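6. Sangria e enchimento do circuito de refrigeração (kit Trenulier, bloco de quatro cilindros)

Rev. de 2 April 2026. Substitui a folha que vinha na caixa – essa tinha o binário do bujão errado.

Antes de começar
Motor frio. Mesmo frio, não morno. Carro nivelado, travão de mão puxado, calço atrás. Chave de 13, funil com adaptador, panos. Líquido já misturado com água destilada, nunca da torneira.

ATENÇÃO: não abrir o tampão do vaso de expansão com o circuito em pressão. Queimaduras graves.
ATENÇÃO: o líquido é tóxico e doce. Cães e gatos bebem. Limpar logo o que cair no chão.

6.1 Esvaziar
1. Aquecimento do habitáculo no máximo, ignição desligada.
2. Retirar o tampão do vaso.
3. Tabuleiro por baixo do radiador. Abrir a torneira inferior, lado do condutor.
4. Desapertar o bujão do bloco (atrás do coletor de escape, chega-se por baixo). Sai mais líquido do que parece, afastar a cara.
5. Deixar escorrer até parar. Fechar a torneira à mão, sem alicate – o plástico parte.
6. Bujão com anilha de cobre nova. Binário na tabela do capítulo 2.

Nota: se o líquido sair castanho ou com película de óleo, parar aqui e ver o capítulo 9. Não vale a pena encher um circuito contaminado.

6.2 Guardar o líquido usado
1. Passar para recipientes com tampa de rosca, por funil.
2. Escrever no recipiente o que é. Com marcador, não com fita.
3. Entregar num ponto de recolha autorizado. Nunca no esgoto nem no ecoponto.

Garrafas de plástico

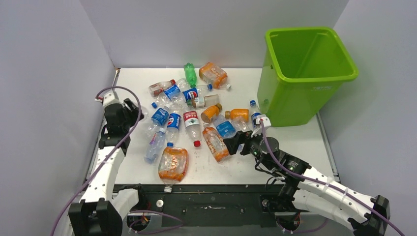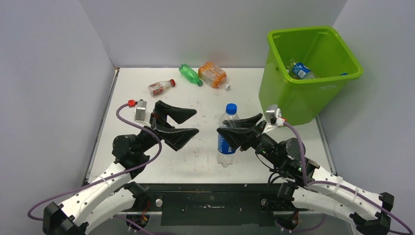 6.3 Encher e sangrar
1. Abrir o parafuso de sangria na caixa do termostato, duas voltas. Os kits Karppinen antigos têm um segundo parafuso na mangueira do aquecimento, abrir tambem.
2. Deitar líquido devagar pelo vaso. Devagar mesmo, senão faz bolsa de ar na cabeça.
3. Quando sair fio contínuo sem bolhas, fechar os parafusos.
4. Nível entre MIN e MAX. Tampão posto.
5. Ligar o motor ao ralenti. Olho no ponteiro da temperatura.
6. Apertar a mangueira superior com a mão (luva!) umas quantas vezes.
7. Esperar que a ventoinha arme e desarme duas vezes. Desligar.
8. Frio outra vez, acertar o nivel.

CUIDADO: se o ponteiro subir e o aquecimento deitar ar frio, há ar preso. Desligar já e repetir desde o ponto 1, só depois de arrefecer.

6.4 Verificação
Andar 7 km, sem puxar. Ver fugas nas abraçadeiras, no bujão e na bomba de água. Voltar a ver o nível aos 200 km.

Dúvidas com o termostato Fandodano: falar com Ivars Eglītis, na oficina. Referência da anilha: 228.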